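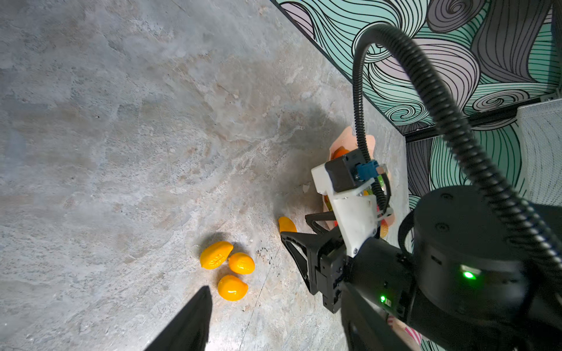 Unit 7: Reviewing a packaged two-arm kit
Course notes, Applied Manipulation. Revised 18 December 2025.

Reading before the lab: the Carnby quick-start guide, sections 2 and 4. Skip section 3, which covers the older base plate.

7.1 What is on offer

The Carnby is sold as a two-arm tabletop or floor kit, with a wrist camera on at least one arm. The base package is 1646 dollars. The Flultwood software license is billed separately at 690 dollars per seat per year, and the quote usually leaves it off the first page. For this course, treat the two as one product. The arms will move without Flultwood, but the recording and replay functions covered in 7.3 will not run.

Trakesby sells a competing kit with one arm and a fixed overhead camera. We use it in Unit 8 for comparison only.

7.2 The test task

All groups use the same pick-and-place task: toy fruit from the floor into a paper bag. Toy mangoes are the standard object. They are smooth, rounded and longer in one direction than the other, so the grasp angle matters. A jaw closing across the long axis has to open wider and tends to push the fruit before it grips.

A cluster is harder than a single fruit. When three mangoes lie close together, the finger needs a clear path to the floor on both sides of the target. Plan the outermost fruit first. Do not begin with a piece lying near the other arm's jaws – the Carnby controller checks joint limits but does not check one arm against the other.

The bag is a poor container by design. Its rim folds, the opening changes shape when touched, and from a low wrist camera the near side can hide the mouth completely. A rigid bin gives higher scores and tells you less about the kit.

7.3 Reading the wrist view

Three points to note in your log:

a) Own-finger occlusion. The finger enters the view from the lower edge and covers the floor just ahead of it. Record the joint angles at which the target is lost.

b) Shadow and floor pattern. On a marbled floor, a soft shadow edge can be segmented as an object boundary. The default Flultwood threshold is 117. Change it only after a baseline run.

c) Background. Strongly patterned walls produce many false features near the top of the view. Mask them in software and leave the wall as it is.

7.4 Cabling and service

Check the slack in the corrugated cable through the full range of the shoulder before powering the gripper motor. Check too that the motor connector is seated. A green status light means that the joint has power and reports no fault. It says nothing about calibration.

Printed brackets are a wear part. Agbenyega, the regional dealer, stocks replacements under part number 816 and will also supply the print file on request. Bracket screws are to be tightened by hand.

7.5 To hand in

One page per group. State the task, the number of attempts, each failure and its cause, and whether you would buy the kit at the combined price. Marks are given for the failure log. The April section used a different form; do not copy its layout.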